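Hi there! I'm Wilma Verschueren and I run the turning shop at Trandora, and I need two more people on second shift. We make threaded inserts, standoffs and small stainless fittings, mostly in short runs, and November is when everybody wants everything at once.

**CNC lathe setter/operator (two openings, Prisdale plant)**

You'd look after a pair of bar-fed lathes: changing collets, swapping inserts, touching off tools, checking first parts and keeping the bar racks full. A normal batch is 300 to 500 pieces, though last month we had one order for 2,124 bushings in a thread nobody on my shift had cut before (I loved it, Gijs did not!).

What I'm hoping for:

- a year or more on any CNC lathe, I don't care which make
- you can read a drawing and use a micrometer and thread gauges without help
- you're OK lifting bar stock with a partner
- you'll tell me when a part is out before it gets to plating

Programming is a nice extra. If you can't do it yet, Hendrik Jansen teaches it on the day shift and I'll move your hours so you can sit in with him.

Second shift runs 2:30 to 11 p.m., Monday to Thursday, with Friday overtime if you want it. You get health coverage from day one, boots paid for, and your own toolbox drawer with a lock. Pay depends on what you've run before, so let's talk about it on the phone first and save us both a trip.

No resume needed. Just write me a few lines on the machines you know and the tightest tolerance you've held, and drop it at the front desk or call and ask for extension 203. I'm usually at my desk before the shift starts.

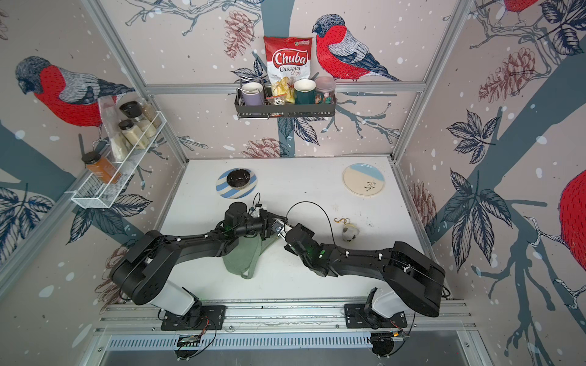 If you get Wendelin Hubmann instead, he's in quality and can take your number. Come by any Thursday after 3 if you'd like to walk the floor first, and bring safety glasses if you own a pair you like.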